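Tustuditz Forums > Teleoperation and Teaching > Wrist view only, and my demos are a mess

tejada_tom
Hi all, long-time reader, and I finally have something to ask. I've been recording demos by remote control in the simulated kitchens that come with Furkivine (driving the arm with a hand controller, one demo per try), and I've been doing it with nothing but the wrist view, because that's what the policy gets to see and I wanted to be fair to it. I'm up to 69 demos and I'd be embarrassed to show most of them to my mother. I drift, I stop, I back up, I creep in again. These are all from the gripper's point of view:

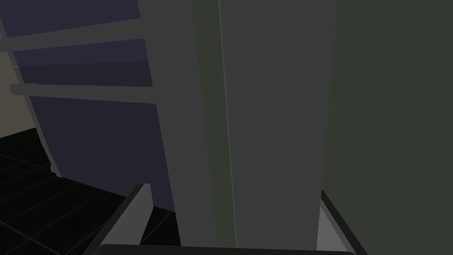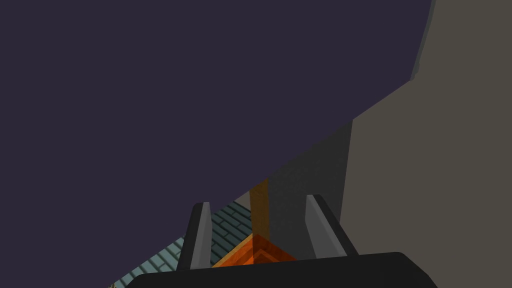
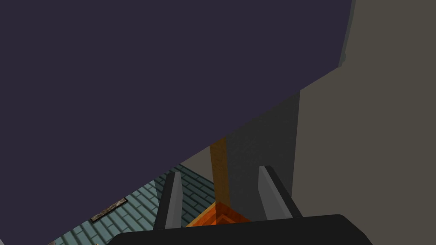 Ezequiel Quintero wondered whether the wrist view was really the trouble, or whether it was the habit of recording while still making up your mind. He'd drive each new layout a few times with the recorder off, he wrote, until your hands know the way, and only then start keeping anything. "The robot copies your dithering along with everything else, my friend. Mine used to pause before every grasp for no reason at all, and it took me most of December to see that I was the one pausing."

tejada_tom
Oh, that stings a bit, but thank you! I do pause. I pause a lot. With the gripper pointed in close to the furniture I lose track of which way is up, so I wait there and think, and of course all that thinking goes straight into the recording.

mossy_hinge
I'm going to disagree with Ezequiel a little, with love. Practice runs are fine, but if you rehearse until every demo is silky smooth, the robot never sees what to do when it's off to one side. I keep the wobbly ones as long as they recover and finish. What I throw out is standing still. There's a trim setting in Cekine that drops any stretch where the hand hasn't moved, and it cleaned up my set more than a week of practice did (I was a little put out about that, to be truthful, having done the week of practice first).

Ezequiel Quintero
Recoveries yes, I'm with you there. But do them on purpose! Start the arm a bit crooked and bring it back with a steady hand. A planned recovery teaches something. A panicked one mostly teaches panic, and I have a folder of 3,000 tries that I'd rather not talk about.

mossy_hinge
Ha, fair enough. I still think you're too hard on the accidental ones. Some of my best corrections were honest mistakes, and I couldn't have planned them if I'd sat down with a pencil all afternoon.

p_larkspur
Can I put in a word for cheating? Have a second view open from across the room while you drive, and just leave it out of the training data. You'll steer better, the policy still gets only the wrist, everybody's happy.

mossy_hinge
Careful with that one. If you're steering by something the robot can't see, it has no way to learn why you turned. I did exactly this with a cabinet task and the arm would reach for the handle like it was guessing. Peek at the wide view before you start, by all means, then close it.

p_larkspur
Hm. It's worked all right for me on simple pick and place, but I've never tried it with doors, so I'll give you doors.

tejada_tom
You've all been so kind, and I've got a plan now. Wide view before I press record, 3 practice runs for each layout with the recorder off, then 20 new demos, some with a crooked start. I'll run the trim on the old ones too and see how many are worth keeping. One more question while I have you: do you slow down for the last little bit before the fingers close, or keep one speed the whole way?

Ezequiel Quintero
Slow down, but don't stop. Think of setting a sleeping cat on a chair.

mossy_hinge
Same here, for once. And lower the controller sensitivity before you start a new batch, not halfway through. I did it halfway through once and had to redo the lot.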